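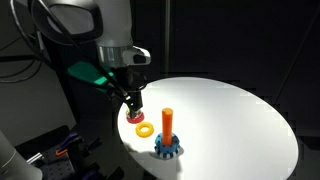
Vittoria Valentini has specified toys for nurseries and toddler rooms for 8 years, and she starts every ring stacker the same way, with the rings off and the peg bare.

"I want the peg on its own first," she says. "Height, diameter, the shape of the top. If the top is flat, a small child catches the ring on the edge and gives up. A rounded top lets the ring slide into place even when it comes in a little off center."

Valentini writes the toy lists at Clotmont, which supplies shared playrooms. Her current list runs to 103 items. Two of them are ring stackers, and she says they took more of her time than the shelving did.

The main variable is clearance, the gap between the hole in the ring and the peg. A tight fit rewards a child who is already accurate and stops one who is still learning. A very loose fit lets the rings tilt and sit crooked. She checks it by hand, dropping each ring from just above the peg and watching whether it settles flat.

"People look at the colors," she says. "Color is fine. Red, yellow, orange, you can see them against a pale table and that helps. But I've sent back very pretty sets where the ring hung up halfway down."

Ring profile comes next. A flat ring gives the fingers a thin edge to pinch and is harder to lift from a smooth surface. A thick, rounded one can be taken from above or from the side, and small hands often hook a finger through the hole. Valentini prefers to have both kinds in a room – she does not consider the flat ones a fault.

Dwight Ross, who runs the toddler room at Serkby, disagrees with her on one point. He puts out three rings at most.

"She'd give them the full set," he says. "I get better work out of three. With more than that on the table they start sweeping them onto the floor."

Ross uses a round white table for stacking and keeps it clear of other toys. The height matters more to him than the shape. A child should be able to see the top of the peg without standing on tiptoe; otherwise the ring goes up blind and lands against the side.

Both of them pay attention to the base. Ross looks for weight, as a light base tips when a ring is pushed down at an angle. Valentini looks for dirt. Any base with teeth, grooves or small holes goes on her list with a note that it needs a soft brush as well as a cloth.

"The ring you wipe in a second," she says. "The base is where the crumbs go."

She revises the list in August. The stackers stay on it, with a new line under storage: rings in a shallow tray, peg beside it, nothing pre-stacked.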